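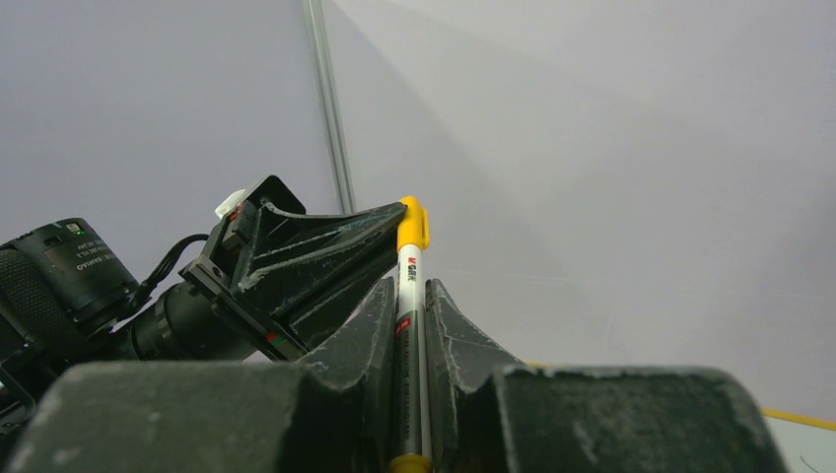

4.2 Pens, and why I ended up caring about them

Figure 3. White marker pen with a yellow cap, held upright. Small dark lettering is printed near the top of the barrel.

I didn't plan to write a section on pens. The Drutwood study was supposed to be about what people keep on a shared desk, and I had pens down as one line in the coding sheet, next to tape and sticky notes. Then Pavithra Varma and I started on the January drawers and the pens just kept coming! Of the 2,125 small objects we logged, 55 were markers with caps in a color that told you what was inside, or at least seemed to promise it.

The marker in Figure 3 is a good one to start with (I'm fond of it, I admit). The cap is bright yellow and the barrel is white, so from across a desk the cap does most of the talking. There's a second bit of yellow down at the lower end, and I think that matters more than it looks. Stand a pen cap-down in a mug and the cap is gone from view, so the other end has to carry the color. Our desk workers brought this up without being asked. Matúš Štěpánek, who coded the interviews, found 13 people who said they pick a marker by whatever end is sticking up, and 2 who said they read the print on the barrel first.

Print is a funny thing on an object this thin. The pen has a red and black logo right under the cap, a small red label farther down, and gray and silver stripes running lengthwise. That's a lot going on for something you mostly see with a hand wrapped around it. I asked people what was printed on the marker they used most, and the usual answer was a shrug and then a guess at the cap color. The guesses at the cap were nearly always right, the guesses at the rest were all over the place.

We coded cap color and barrel color separately for this reason. Santosh Kaushik argued for one combined code, and I went along with him for the first round, but it lumped white-barreled pens in with fully colored ones and the sorting task results (Section 4.3) made no sense to me until we split them again. The recoded sheet is the one used in all the tables that follow.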